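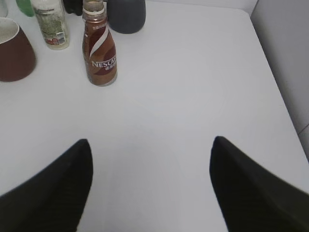 Erick Odera는 지난번 모임이 끝난 뒤에 저에게 이렇게 썼습니다. 자막이 너무 친절해서 영화가 작아졌다고, 배우가 말을 안 하는 동안에도 글자가 계속 말을 하는 것 같았다고 했습니다. 그리고 다음에는 자막을 만든 사람이 앞에 나와서 설명을 해 주면 좋겠다고 했습니다.

(이 메일을 먼저 읽고 시작한다. 천천히 읽기. 읽은 다음에 잠깐 쉬기.)

그래서 오늘 제가 나왔습니다. 안녕하십니까. 저는 한국어가 모국어가 아닙니다. 말이 조금 이상하면 손을 들어 주십시오. 발표 중간에 고쳐 주셔도 괜찮습니다.

오늘 이야기할 영화는 〈Hayat〉입니다. 2000년에 나온 영화이고, 길이는 100분입니다. 이야기의 배경은 1819년의 항구 마을입니다. 보신 분이 계십니까? (손을 든 분이 많으면 줄거리는 짧게.)

줄거리. 편지를 대신 써 주는 여자가 있습니다. 마을 사람들은 글을 모르기 때문에 이 여자에게 와서 말을 하고, 여자는 그 말을 편지로 바꿉니다. 그런데 여자는 들은 대로 쓰지 않습니다. 화가 난 말은 부드럽게 쓰고, 부끄러운 말은 빼고 씁니다. 영화의 뒷부분에서 편지를 받은 사람이 배를 타고 마을에 옵니다. 결말은 오늘 말하지 않겠습니다. 아직 못 보신 분을 위해서입니다.

저는 이 영화의 자막을 만들면서 이 여자가 제 동료처럼 느껴졌습니다. 저도 다른 사람의 말을 듣고 다른 글로 바꾸는 사람이니까요. (웃음이 없어도 그냥 계속 간다.)

첫 번째 부분: 첫 8분

영화가 시작되고 8분 동안은 대사가 거의 없습니다. 파도 소리가 있고, 문이 열리는 소리가 있고, 뒤에서 어떤 남자들이 장사 이야기를 합니다. 이 남자들의 말을 번역해야 하는가, 이것이 제 첫 고민이었습니다.

처음에 저는 모두 번역했습니다. 생선 값, 밧줄 값, 날씨 이야기까지 다 넣었습니다. 그때는 관객이 아무것도 놓치지 않는 것이 좋은 자막이라고 생각했습니다. 2월 상영회에서 보신 자막이 바로 그 자막입니다. Erick이 메일에서 말한 것도 이 부분입니다.

지금은 생각이 다릅니다. 이 장면에서 감독은 남자들의 목소리를 아주 작게 깔았습니다. 원어를 아는 관객도 반쯤만 들을 것입니다. 그런데 제 자막은 그 작은 목소리를 큰 글자로 만들었습니다. 파도 소리와 같은 크기의 말인데, 화면에서는 주인공의 대사와 똑같은 글자가 되었습니다. 새 자막에서는 생선 값만 남겼습니다. 생선 값은 나중에 한 번 더 나오기 때문에 뺄 수 없었습니다.

(여기에서 첫 장면을 소리만 틀기. 화면은 끄고. 그 다음에 옛 자막과 함께 다시 틀기. 기계가 안 되면 그냥 말로 설명하고 넘어간다.)

두 번째 부분: 존댓말

원어에는 한국어와 같은 존댓말이 없습니다. 한국어로 옮길 때는 첫 문장부터 정해야 합니다. 여자가 손님에게 "앉으세요"라고 할지, "앉으시오"라고 할지, "앉아요"라고 할지.

옛날 이야기니까 "하오"를 써야 한다고 생각하실 수 있습니다. 저도 그렇게 시작했습니다. 한국 사극을 많이 보면서 표현을 공책에 적었습니다. 그런데 이틀 동안 작업하고 다시 읽으니까 항구 마을 사람들이 모두 조선의 선비 같았습니다. 생선을 파는 사람도 선비였고 아이도 조금 선비였습니다.

그래서 "하오"는 나이 많은 선장 한 사람에게만 주었습니다. 이 선장은 영화 안에서도 옛날 방식으로 말하는 사람입니다. 다른 사람들이 가끔 그 말투를 흉내 내는데, 한국어 자막에서도 이제 그것이 보입니다. 저는 이 결정이 제일 마음에 듭니다.

어려운 것은 두 주인공입니다. 편지를 쓰는 여자와 배를 타고 온 사람은 처음에는 서로 모릅니다. 그러다가 어느 순간 가까워집니다. 한국어에서는 그 순간에 말이 바뀌어야 자연스러운데, 원어에서는 아무것도 바뀌지 않습니다. 제가 반말로 바꾸면 두 사람이 가까워진 날짜를 제가 정하게 됩니다. 이것은 번역하는 사람의 권한입니까? 저는 아직 모르겠습니다.

(질문을 던지고 기다린다. 대답이 없으면 다음 내용으로.)

제 해결은 이렇습니다. 부엌 장면에서 여자만 먼저 "-요"를 한 번 뺍니다. 한 번만입니다. 상대방은 끝까지 존댓말을 씁니다. 이 방법을 싫어하는 분이 계실 것입니다. 토론 시간에 꼭 말씀해 주십시오.
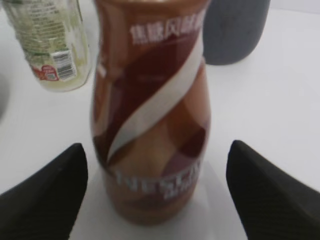 Zedaswood 영화번역 동아리 | 10월 8일 목요일 발표 원고, 뒷부분

세 번째 부분: 편지

이 영화에는 편지가 화면에 자주 나옵니다. 글씨가 나오고, 동시에 여자가 다른 말을 합니다. 글씨와 말이 다르다는 것이 이 영화의 핵심입니다. 그런데 Skallent에서 나온 옛 디스크에는 말의 자막만 있고 글씨의 자막이 없습니다. 그 디스크로 본 관객은 여자가 거짓말을 하는지 모릅니다. 저도 처음에 그렇게 봤고, 조용하고 조금 심심한 영화라고 생각했습니다. 몇 년 뒤에 친구 집에서 다시 보면서 친구가 편지를 읽어 주었을 때 깜짝 놀랐습니다. 완전히 다른 영화였습니다.

글씨의 자막은 위에, 말의 자막은 아래에 놓았습니다. 문제는 시간입니다. 관객은 두 줄을 동시에 읽을 수 없습니다. 두 자막이 같이 나오면 눈이 위아래로 움직이고 배우의 얼굴을 못 봅니다. 이 배우는 편지를 쓸 때 입술을 조금 깨무는데, 그것을 못 보면 아깝습니다.

그래서 글씨의 자막을 조금 늦게 넣었습니다. 먼저 말을 듣고, 얼굴을 보고, 그 다음에 글씨를 읽습니다. 화면의 글씨가 이미 사라진 뒤에 자막이 남는 경우도 있습니다. 교과서에서는 이렇게 하면 안 된다고 합니다. 저는 규칙을 알고 어겼습니다.

(선장의 편지 장면을 튼다. 새 자막으로만. 끝나면 불을 켜지 말고 바로 말하기.)

방금 보신 장면에서 선장은 "돌아오지 마라"라고 말합니다. 여자는 "길이 험하니 천천히 오십시오"라고 씁니다. 원문의 편지는 더 짧습니다. 직역하면 "길이 나쁘다, 천천히"입니다. 저는 편지의 예의를 한국어로 살리고 싶어서 길게 썼습니다. 지금 보니까 조금 길게 느껴집니다. "길이 험하니 천천히"까지만 쓰면 어떨지, 의견을 듣고 싶습니다.

네 번째 부분: 못 한 것

노래는 번역하지 못했습니다. 결혼식 장면에서 나오는 노래에는 사투리가 많고, 제가 물어본 사람들도 뜻을 다르게 설명했습니다. 한 사람은 배에 대한 노래라고 하고 다른 사람은 소에 대한 노래라고 했습니다. 틀린 것을 넣는 것보다는 비워 두는 것이 낫다고 생각해서 자막 없이 두었습니다.

그리고 제목. 〈Hayat〉는 뜻을 옮기지 않고 그대로 두었습니다. 한국어 제목을 붙이자는 의견이 있었지만, 주인공이 마지막 편지에 이 단어를 직접 쓰기 때문에 소리가 같아야 합니다.

시간이 남으면: Pedstead 극장에서 봤을 때의 이야기. 그곳의 상영본은 자막이 화면 오른쪽에 세로로 나왔습니다. 처음에는 불편했는데 바다가 나오는 장면에서는 아래쪽이 깨끗해서 좋았습니다. 가로 자막이 항상 물 위에 떠 있었다는 것을 그때 알았습니다. 시간이 없으면 이 이야기는 뺀다.

토론을 위한 메모

배경의 말을 어디까지 번역할 것인가. 부엌 장면의 반말. 선장 편지의 길이. Erick이 오면 첫 장면에 대해서 먼저 물어보기. 안 오면 메일로 새 자막 파일을 보내기.

감사 인사. 맞춤법을 봐 주신 분들께 감사드린다고 말할 것. "험하니"와 "험하므로"의 차이를 오래 설명해 주신 것도 말할 것. 마지막으로 불 켜기, 질문받기.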